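Quiénes somos

Pedel es un taller y una tienda de mochilas infantiles. Vendemos modelos nuevos para niños de preescolar y primeros cursos de primaria, arreglamos los que se rompen y preparamos mochilas completas para colegios, ludotecas y familias que nos las encargan antes de un viaje. Todo se hace en el mismo local, con la tienda delante y las mesas de trabajo detrás.

Empezamos arreglando cremalleras. Los padres traían mochilas que estaban bien de tela y de espalda, pero con el cierre descosido o una correa suelta, y se las devolvíamos en la misma semana. Con el tiempo vimos que casi todas fallaban en los mismos sitios: el ribete de la boca, la base de las correas y el asa de arriba. De ahí salió la idea de vender únicamente mochilas que pudiéramos reparar nosotros.

Los materiales

Trabajamos sobre todo con tejidos ligeros y mallas. La malla airea bien y pesa poco, aunque se engancha con facilidad, y por eso miramos mucho cómo está rematada en los bordes. El ribete es lo primero que pasamos entre los dedos cuando llega un modelo nuevo. Si hace arrugas o se separa de la tela al tirar un poco, el modelo no entra en la tienda.
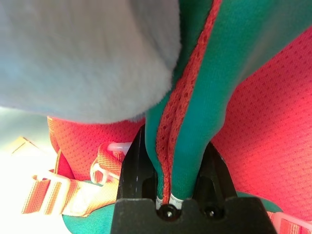

¿Reparan mochilas que no se compraron en Pedel?
Las aceptamos de cualquier marca, siempre que lleguen limpias y vacías. Damos un presupuesto antes de empezar y no cobramos por mirarla. Los arreglos hechos en el taller tienen una garantía de 90 días.

Los colores fuertes se venden mejor que los discretos, y también tienen una ventaja práctica: en el perchero de una clase, un niño que todavía no lee reconoce la suya enseguida. Lo mismo pasa con los adornos de peluche. Cosidos en la parte de arriba resisten bastante, pero conviene lavarlos a mano, con agua fría y poco jabón, y dejarlos secar a la sombra.

Las líneas

Hello es la línea para los más pequeños, con boca ancha, un asa que se coge bien con la mano y correas cortas. Sirnari es algo mayor, con espacio para un estuche, una muda y el almuerzo. De las dos tenemos recambios de tiradores, hebillas y correas, que también vendemos sueltos para quien prefiera coserlos en casa.

Preparar la mochila

Una parte del trabajo que no esperábamos es la de llenar mochilas. Los colegios nos piden a principio de curso que las entreguemos con el material dentro, y las familias nos preguntan a menudo cómo repartir las cosas para que al niño no le cuelgue todo hacia atrás. Antes de meter nada, dejamos la mochila abierta sobre la mesa, con las correas sueltas, y ponemos al lado lo que va a ir dentro.
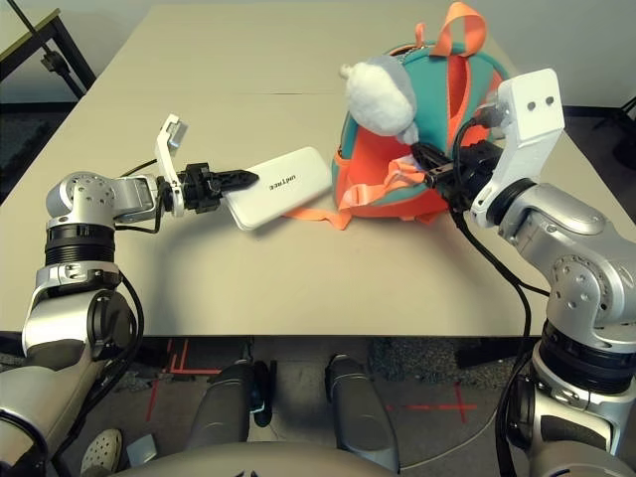
Lo plano y lo que pesa va pegado a la espalda. Una batería externa, por ejemplo, o un cuaderno de tapa dura, se colocan de pie y contra el panel trasero. La ropa queda en el centro y lo que se va a sacar primero, arriba. Los cables los enrollamos y los guardamos en una bolsita, porque sueltos acaban en la cremallera. Al terminar se cierra, se levanta por el asa y se mira si cae recta.

Para los encargos de colegios seguimos la lista que nos manda cada centro. El curso pasado preparamos 2748 mochilas, y para el próximo hemos reservado material para más de 3000. Los pedidos se cierran en junio. Los que llegan después también se atienden, pero no podemos asegurar que estén antes del primer día de clase.
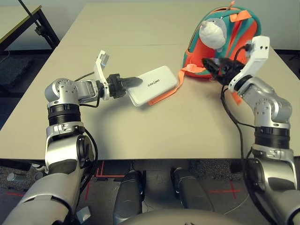 Mochila infantil naranja y verde azulado, con adorno de peluche, y una batería externa en la mesa.

Dónde estamos

El local está en la calle Figueiredo, 2, en la planta baja. La tienda abre de lunes a viernes por la mañana y por la tarde. Las reparaciones se dejan en el mostrador, con un nombre y un teléfono, y avisamos cuando están listas. Las guardamos sin coste hasta que vengan a buscarlas, salvo en agosto, cuando el taller cierra.

Para encargos de colegios y ludotecas, pedimos que nos escriban desde el formulario de contacto indicando el número de mochilas, la edad de los niños y la lista de material.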